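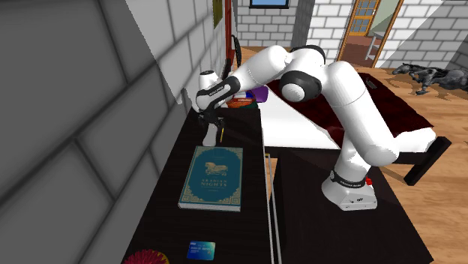
The pencil was the last thing on the list, and Sunita Joshi had been putting it off since February.

She had the room open on the left screen and her code on the right. Everyone in the club called it the room, as if there were only one. It had brick walls and a bed with a maroon blanket, and a metal horse lay on the floor where most people would keep shoes. Jitendra Semwal had built it over winter break from a pack of free models, and he had put in whatever he liked. The rules for the Shakya Cup said the simulated space had to be a home. They did not say whose.

"Run it again," Jitendra said.

"It's going to do the same thing."

"Then we'll see it do the same thing."

She ran it again. The arm went up, bent over at the elbow, and came down toward the table by the wall. The fingers closed. The pencil stood up between them for a moment, very straight, and then it shot sideways through the basketball and was gone.

Jitendra wrote this down. He wrote everything down, in a green notebook with the date at the top of each page. The page that night said 3/15/24, and under it was a column of short lines that mostly said "gone."

The club met in the old typing room at Stukden High, and by eight o'clock it was usually just the two of them. The others did the real robot, the one with wheels, and they left when the shop was locked. The simulation team could stay as long as Mr. Perkura was grading, and he was a slow grader. He sat at the front with his coat on and did not look up.

"Where does it go?" Sunita asked.

"The pencil?"

"When it's gone. It has to be somewhere."

Jitendra leaned over and typed a line. A number came back. "It's 300 meters under the floor," he said. "Still falling."

She thought about that longer than she needed to. There was nothing under the floor. He had not built anything there.

The trouble was in the contact settings, or it was in the grip force, or it was in the shape of the pencil itself, which was thin and had edges. The book had never given them trouble. It was a copy of Arabian Nights, teal and gold, and the arm could push it across the table all day. The ball was easy too, once they stopped trying to lift it and only rolled it. But to pass the first round the arm had to pick up the pencil and hold it upright for 5 seconds, and so far it had never held it for two.

"You're squeezing too hard," Jitendra said.

"I lowered it."

"You lowered it from 100 to 60. That's still a lot for a pencil."

"If I go lower it slips."

"Did it slip, or did you think it would slip?"

She didn't answer. She had not tried it. She had gone to 60 on the first night, and after that she had changed other things. She had changed the approach angle and rewritten the part that planned the path over the table. She had made the wrist turn more slowly, and then faster. It was good work and she was proud of some of it, but none of it had to do with how hard the fingers closed.

At home her grandmother was learning to use her right hand again. There was a woman who came to the house from the Cikarham clinic and set small things out on a tray. A coin, a button, a clothespin. Her grandmother went at them like someone catching a fly. She had been a strong woman, and she grabbed the button so hard that it jumped across the kitchen, and then she swore at it in Hindi. The woman from the clinic always said the same thing. Touch it first. Then hold it.

Sunita had heard her say it through the wall for weeks while she did her homework.

She took out the line that closed the fingers and wrote three in its place. The first one closed them slowly until they met something. The second one waited. The third one added force a little at a time and stopped as soon as the pencil stopped moving. She didn't put in a number for where it should end up. She let it find one.

"That's going to take forever to run," Jitendra said, reading over her shoulder.

"We have the time. Check the rules."

He checked the rules. They had the time.

The arm went up and bent over and came down. The fingers moved in so slowly that at first she thought the program had frozen. Then they touched. The pencil leaned a little, toward the ball, and came back. The wait seemed very long. At the front of the room Mr. Perkura turned over a paper.

The fingers tightened. The pencil stood there, yellow against the gray wall, and Jitendra began to count under his breath. He got to five and kept going. He got to twenty before he remembered the notebook.

"What do I write?" he said.

"Write that it's still there."

He wrote it. Then he pushed back his chair — it had a bad wheel and always screamed on the tile — and Mr. Perkura finally looked up and asked if they were done.

"Almost," Sunita said. "We have to put it down now."

She looked at the list. Putting it down wasn't on there. She picked up Jitendra's pen and added it at the bottom.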